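나무 책상 상판, 오래 쓰려면 이렇게 돌봐 주세요

밝은색 나무 상판은 참 예쁜데, 그만큼 손때도 얼룩도 금방 눈에 들어오지요. 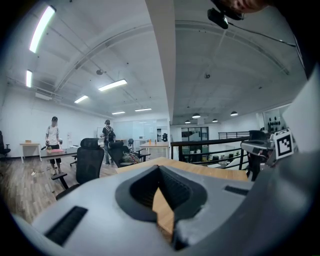 저도 처음에는 물티슈로 쓱쓱 닦으면 되는 줄 알았어요. 그렇게 한 철을 지내고 나니 손목이 닿는 자리만 뿌옇게 변해 버려서 얼마나 속상하던지요. 그 뒤로 이것저것 해 보면서 손에 익은 방법들을 적어 봅니다. 집에서 쓰는 책상이든 여럿이 함께 쓰는 사무실 테이블이든 크게 다르지 않을 거예요.

평소 청소

마른 극세사 천으로 먼지부터 걷어 내세요. 먼지가 있는 채로 젖은 걸레질을 하면 고운 모래로 문지르는 것과 비슷해서 잔기스가 생깁니다. 그다음에 천을 물에 적셔 아주 꼭 짜고(짜고 나서 한 번 더 짠다는 기분으로요!) 나뭇결을 따라 길게 닦아 줍니다. 동그랗게 문지르는 분들이 많은데 결 방향이 훨씬 깔끔해요. 마지막은 늘 마른 천입니다. 저는 천을 4장 정해 두고 돌려 가며 빨아 씁니다.

기름때와 손자국

미지근한 물 한 대접에 주방세제를 딱 두 방울만 풀어 주세요. 거품이 많이 난다 싶으면 이미 과한 거예요. 천에 묻혀 얼룩진 곳을 살살 누르듯 닦고, 맹물에 적신 천으로 세제 기운을 두 번쯤 걷어 냅니다. 알코올이나 아세톤은 마감이 하얗게 일어날 수 있으니 되도록 멀리하시고요.

컵 자국

하얗게 남은 동그란 자국은 마른 수건을 덮고 다리미를 가장 약하게 맞춰 5초씩 대었다 떼었다 해 봅니다. 스팀은 꼭 꺼 두세요. 다만 필름을 입힌 상판에는 쓰지 마세요. 열에 들뜰 수 있거든요. 원목인지 아닌지 잘 모르겠다면 상판 밑면이나 옆면을 들여다보면 짐작이 갑니다. 윗면의 결이 옆면까지 이어져 있으면 원목일 가능성이 커요.

오일 바르기

오일로 마감한 상판이라면 봄가을로 한 번씩 오일을 먹여 줍니다. 저는 보통 4월에 창문을 활짝 열어 놓고 해요. 얇게 바르고 15분쯤 두었다가 남은 오일을 싹 닦아 내는데, 아깝다고 그냥 두면 끈적거려서 먼지가 죄다 달라붙습니다. 오일 묻은 천은 뭉쳐 두면 저절로 불이 날 수도 있으니 물에 푹 적셔서 버리시고요.

의자와 무거운 물건

의자 팔걸이가 상판 모서리에 자꾸 부딪히면 그 자리부터 칠이 벗겨집니다. 의자 높이를 한 칸만 낮춰도 훨씬 나아요. 무거운 기구를 올려 둘 때는 밑에 얇은 펠트를 깔고, 옮길 때는 밀지 말고 번쩍 들어 주세요. 예전에 같이 일하던 Efe Jibrin 씨가 모니터 받침을 쭉 밀었다가 길게 긁힌 자국을 남긴 적이 있는데, 비슷한 색 가구용 왁스로 메우고 나니 가까이서 봐야 겨우 보이더라고요.

왁스는 손톱만큼 떼어 손끝으로 말랑하게 녹인 뒤 흠집에 밀어 넣고, 못 쓰는 플라스틱 카드로 평평하게 긁어 내면 됩니다. 색이 애매할 때는 밝은 쪽부터 써 보세요.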